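Shares 2 | Comments 2

Notes: budgeting for the second cell, February

Start with what we own. One arm, a two-fingered gripper, clear acrylic panels, a wooden tabletop. Say that the arm was the easy line to approve. Everything bolted on later came out of operating money.

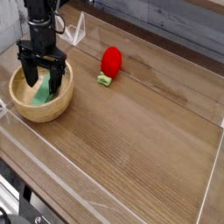 Go to the Gravport quote. $3383 for the gripper and mount, freight extra. Hemmin came in lower but wouldn't hold the price past the end of the financial year. Pause for questions on lease versus purchase.

Spare fingers: $395 a set. Order two sets up front and put them under consumables, same as the foam.

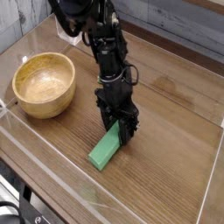
Gripper at the green block, bowl to the left.

Flaston want a service contract from day one. My view is to wait until the warranty runs out. Leave a line in the budget for it anyway, and one for operator training. 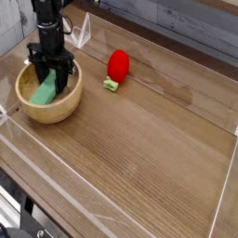 Sunee Wattanapong: Could you add floor space and power to the template? Our electrician's bill wasn't in anyone's budget.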